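Munaveck Building Shared Kitchen Group
Minutes of the monthly meeting
January 13, 2024. Written up by the minute taker, Munaveck Building
Last updated: one week after the meeting

Search these minutes Go

1. Last minutes
The November minutes were accepted with one change. The line saying the kitchen corner was "working well for everyone" was taken out, as two members did not remember anyone saying it. There was no meeting in between.

2. Money
The balance stands at $2,852. Of this, $107 is owed to Cimness for the last supply order. The minute taker asked what was in that order and was told "the usual." An itemized bill is to be requested before payment. Tingate has again offered a yearly supply plan with a 20 percent discount. Members wanted to know what it was 20 percent off of. Left open.

3. The heating table
The proposal from last time was to keep all reheating on the one light wood table and stop people warming food anywhere else on the floor. Those in favor said it would cut down on mess. Those against said it would put the mess in one place and call it an improvement. 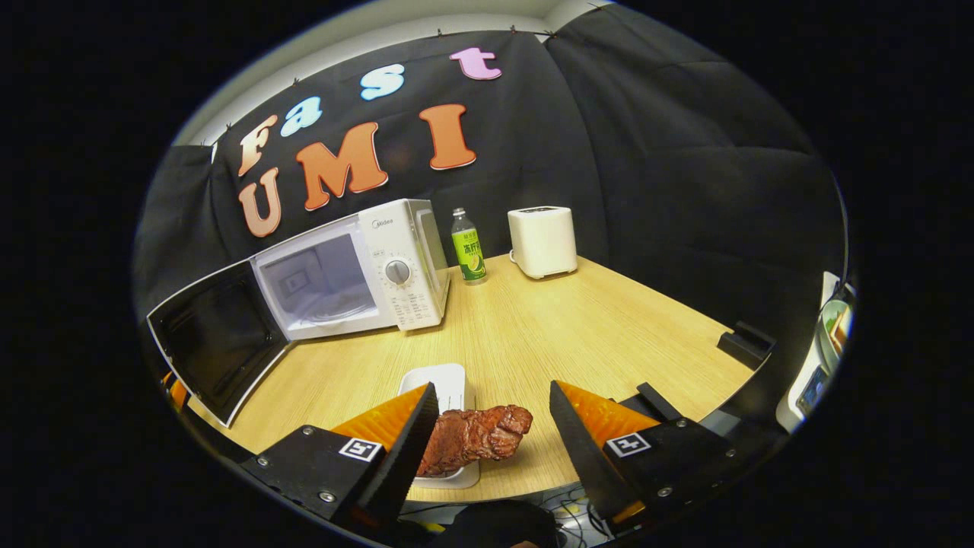 Counter space was the main complaint. Ebrahimi House, the tenant upstairs, gets by with a smaller table, and its members say they have no trouble, though they also admit they mostly eat out. With the microwave and the two-slot toaster both living on our table, there is not a lot left over for setting down a tray, and a microwave door that swings open to the left needs that side kept clear. One member proposed a second table. Another asked where it would go and did not get an answer. A motion to move the toaster to the windowsill failed, 7 against.

The timer dial was raised again. Some members would like a microwave with number buttons and say the dial is hard to set for anything short. The chair's view was that a replacement would be argued over just as long. No money was set aside.

4. Plates and portions
Cimness has suggested we switch the Munaveck lunches over to divided plates for good, on the grounds that people will take less and throw out less. No figures came with the suggestion. The group was not convinced that a rim between the beans and the grains changes how much anyone eats.
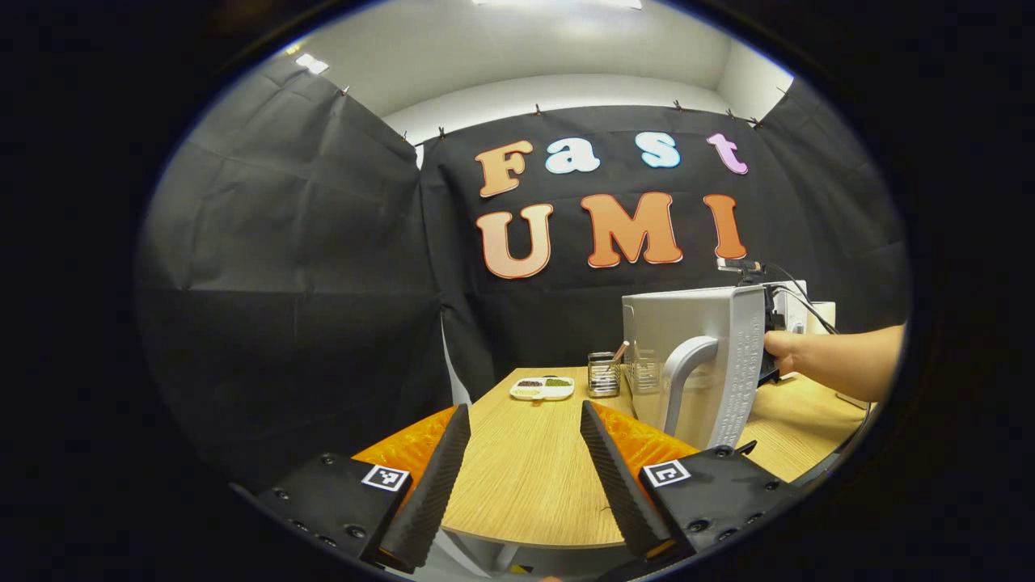 It was pointed out that the trial has no end date and no one has been weighing the leftovers, so there will be nothing to compare at the end of it, whenever that is. Agreed to write down what gets scraped off until the next meeting. If the sheet comes back blank, the trial stops.

A request for separate utensil cups for each tenant was turned down. Labels were tried before and came off in the sink.

5. Other business
The Tingate brochure on "smart kitchens" was passed around. No comments for the record.

Someone has been leaving drinks on the table overnight. Members were asked to take them home. This was also asked in November.

6. Next meeting
Same room, same time, next month. Agenda items to the minute taker in writing, please, and before the meeting.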